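Desk-Tidying Task -- Inspection Checklist with Comments
Site: Lernine home trials
Issue 2, August 2019

Purpose: to judge whether a desk of this type is ready to be handed to a machine. Each item is marked Pass, Fail or Comment.

1. Before starting

1.1 Work surface flat and fixed. Pass.

1.2 Printed mat. Comment. A printed strawberry or star may be taken for a loose object. The Veloso vision software should be shown the bare mat first.

1.3 Power leads clear of the working area. Fail. A charging cable crosses to the front edge of the mat. Reroute it before any unattended run.

1.4 Phones and money removed. Fail. Both remain on the desk.

1.5 Receiving box open and reachable. Pass. Flaps must not fold inwards on contact.

2. Handling

2.1 Small hard item held between both fingertips.
2.2 Soft item held over the open box.
2.3 Jaws open and clear of the box.
2.4 Jaws open over the mat, phones within reach.

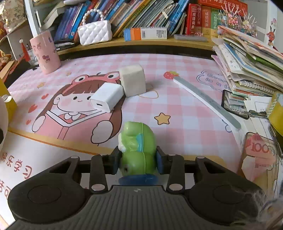
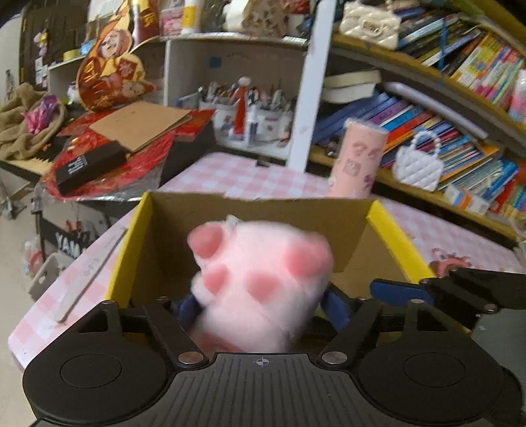
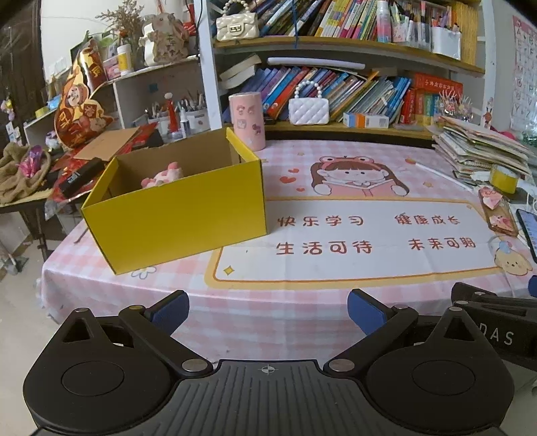
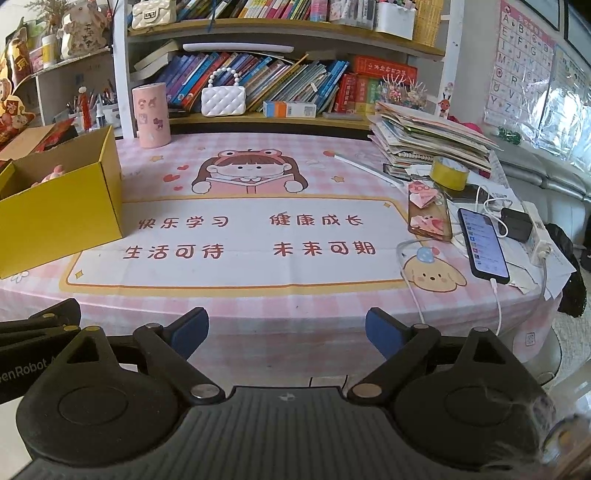
3. Comments on handling

3.1 Hard plastic toy: glossy and rounded, so grip force matters. Pass by hand. Not yet attempted on the Nultard arm.

3.2 Plush paw: tolerant of poor aim. A machine could be trusted with this one now.

3.3 Flat items (nail file, ruler, loose paper): Fail for machine use. A person slides these to the edge and lifts. The arm has no such habit and presses down on the desk.

3.4 Leaning books and stacked notebooks: out of scope. Keep a clear gap -- a light knock at the base may bring down the pile.

4. Limits for machine trials

4.1 Stop after 2 failed grips on the same item.

4.2 Inspect finger pads every 1,000 cycles. Replace at 4,000, worn or otherwise.

4.3 Stop button within reach of the operator at all times.

5. Result

Supervised use only, soft items only. Items 1.3 and 1.4 to be closed before the Cleltau review. Sorting by owner or by use remains a job for a person.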